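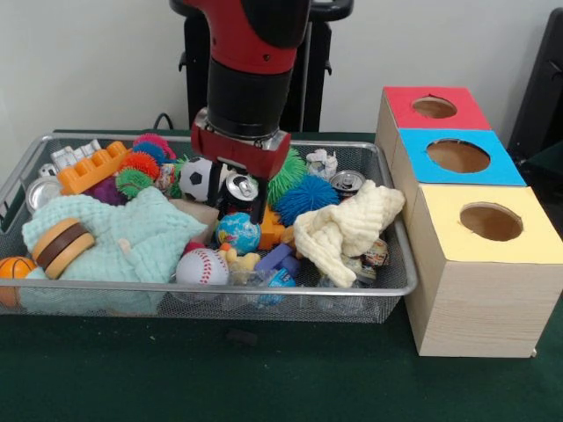

Coltbridge Self Storage
Frequently Asked Questions
Last updated October 4, 2018

Renting a unit

What do I need to rent a unit?
A government-issued photo ID, a current mailing address, a phone number, and a payment card. Business renters also provide proof that the business is registered. The address on the ID does not have to match the mailing address.

Can I reserve a unit before I move in?
Yes. A reservation holds a unit size, not a specific unit number. No deposit is taken. If the move-in date passes without contact, the reservation is released at close of business.

Is there a minimum rental period?
One month. After the first month the agreement renews on a month-to-month basis until either party gives notice.

How do I choose a size?
List the largest items first and measure them. Unit dimensions on the price sheet are interior wall to wall, measured at floor level. Door openings are narrower than the unit. Couches and box springs should be measured on the diagonal. If you are between sizes, visit the office and ask to see both units with the doors open.

Which locations have climate control?
The Tolentino building is climate controlled on all floors. The Totier building has climate control on the upper floor only. Ground-floor units at Totier are drive-up and are ventilated but not heated or cooled.

Payment

When is rent due?
On the first of the month. If you move in partway through a month, the first bill is prorated and the second bill is for a full month.

Is there a late fee?
Yes. The amount is stated in section 4 of the rental agreement and is applied once the grace period ends. Gate codes are suspended at the same time and restored when the balance is paid.

Can I pay at the gate?
No. The keypad accepts access codes only. Payments are taken online, by phone, by mail, or at the office counter. Checks must show the unit number on the memo line.

Will my rate change?
Rates are reviewed every April. Any change is sent in writing to the mailing address on file before it takes effect. Promotional rates end on the date printed on the agreement.

Access and security

What are the gate hours?
Gate hours are posted at each entrance and differ between the two buildings. Office hours are shorter than gate hours. After the gate closes for the night, exit codes still work, but entry codes do not.

Can I share my code?
You may add authorized users to your account, and each is issued a separate code. Authorized users can enter the unit but cannot change the agreement or close the account.

Do you supply a lock?
Locks are sold at the counter. You may bring your own if it is a disc lock or a cylinder lock that fits the latch. The office does not keep a copy of your key. If you lose it, bring photo ID and the lock can be cut for a fee. Only the primary renter can authorize this.

Storing your belongings

What may not be stored?
Fuel, propane cylinders, paint thinner, fireworks, ammunition, perishable food, live plants, animals, and anything that is illegal to possess. Lawn equipment must be drained of gasoline before it is brought in.

Can I store a vehicle?
Motorcycles may be kept in ground-floor units at Totier. The vehicle must be registered, insured, and able to roll. Cars and trailers are assigned to the outdoor lot under a separate agreement.

How high can I stack?
Keep everything at least 18 inches below the sprinkler heads. In units without a ceiling, nothing may extend above the top of the partition wall.

Are there weight limits on the carts?
The flat carts are rated for the weight shown on the handle. Do not ride on carts or leave them in the elevator. Return them to the loading bay when finished.

Is insurance required?
Yes. Proof of coverage is due at signing. Many homeowner and renter policies include property stored elsewhere, but limits vary, so check with your carrier.

Moving out

How much notice is needed?
Ten days, in writing or through your online account. Remove all contents, sweep the floor, and take your lock off the door. A unit with a lock on it is treated as occupied and continues to be billed.

Can I transfer to another unit?
Yes, if one is available. A new agreement is signed and unused rent on the old unit is credited. Transfers between Tolentino and Totier follow the same procedure, but a new gate code is issued.

Where can I leave unwanted furniture?
Not on the property. The dumpsters are for office use, and items left beside them are charged to the account.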